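Kitchen > Fruit and Veg > Storing

Search tips and recipes Go

How to sort and store a mixed lot of fruit

20 September 2026, by Catríona Daly

If you buy fruit by the bag, tip the lot out on the table and sort it before any of it goes in a bowl. 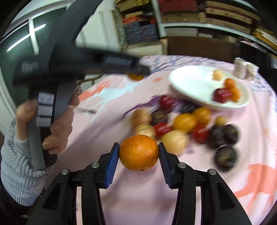 Wen-hsiung Chiu wrote in to say that he never sorts on a bare worktop any more, as the round ones roll off the back and bruise. A cloth holds them still, he finds, and it can go straight in the wash if something has burst.

I do the same. An old tablecloth is fine, and so is a bath towel folded in half.

Start with the soft ones. Press near the stem with your thumb, gently. If it gives, put it on a plate and eat it today or tomorrow. Anything split or leaking should be cut up and cooked the same evening. Throw out whatever has mould on it and wipe down its neighbours.

Oranges keep longest. Pick them up and go by weight, as a heavy one has more juice in it and a light one has usually begun to dry inside. They will sit in a cool room for a week and in the bottom of the fridge for almost 23 days in my experience, loose, with no bag. Don't wash them until you want them.

Kumquats are eaten skin and all, so they shrivel sooner. Keep them in the fridge in a box with the lid ajar. If you have 200 g left over, slice them, take out the pips and simmer them in a little sugar and water until the peel is clear. I use a small Stomico pan for this but any heavy one will do.

Plums go the other way. Leave hard ones out until they smell of something, then chill them. They are better brought back to room temperature before eating, so take out what you need an hour ahead.

Peaches and apricots should stand stem end down, in one layer. A shallow dish is better than a deep bowl.

Keep bananas and apples away from all of the above unless you want to hurry a hard plum along, in which case put the two in a paper bag overnight and check in the morning.

Stains on the cloth: cold water first, from the back, then soak. Plum juice that has dried in will need a second go.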